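Progress Report to the Zaltis Fund
Project: Dhanial – perception and planning software for sorting small packaged goods
Submitted by Pisix, 2026-09-24
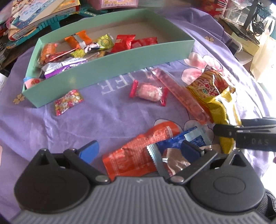 The reporting period covered the second phase of the work plan, in which the grasp planner was to be connected to the new segmentation module and both were to be tested on demonstration data. The connection is complete. Testing is under way and will continue into October.

1. Perception

The segmentation module now handles candy wrappers and small snack packaging as a single object class with an open set of appearances. The earlier version relied on a fixed catalog and failed when a packet was folded or turned over. Clear and translucent wrappers remain the main source of error. The module tends to merge them with whatever lies underneath, and a patterned cloth makes this worse. A red twisted end on a clear wrapper is sometimes reported as a separate object.

We have added a confidence value to each object outline. The planner reads this value and will ask for a second view before it commits to a grasp. The rule for when to ask is still set by hand.

2. Learning from demonstrations

The training set contains 200 demonstrations recorded with hand-held grippers on tabletop arrangements of candy packets, snack bags and an open tray. Each recording was checked for camera tracking before it was accepted. We removed 7 recordings in which tracking was lost, and these were replaced within the period.

Scenes with two grippers in view required a change to the labeling tool. The tool had treated the second gripper as part of the background, and the planner then proposed paths through it. Gripper parts now have their own label, and the planner treats them as moving obstacles.

3. Planning and control

The planner selects an approach direction, a jaw opening and a closing speed. Soft packaging calls for a slower close than the original controller allowed, and the lower speed limit has been changed accordingly. Placement into a low-walled tray is planned as a separate step, with the height of the wall taken from the depth estimate – this removed a manual setting that had to be changed for every tray.

Long, flexible items are not yet handled well. The planner assumes that an object keeps its shape when lifted, and this does not hold for jelly sticks or large, partly crushed bags. A simple bending model has been written but not merged.

4. Tooling

Replay and review of recordings have moved to Jakitz, our internal viewer. Reviewers can step through a demonstration with the object outlines and the planned path drawn over the video. Export from Jakitz to the training format is slow for long recordings, and the work to correct this has been assigned.

5. Deviations from the work plan

Two items are behind schedule: the bending model and the written interface description for outside users. The second was delayed by the labeling change described above. No change to the budget is requested.

6. Next period

In October we will merge the bending model, finish the interface description and repeat the placement tests with the revised labels. Results will be sent to the Fund with the next report, together with the updated risk table.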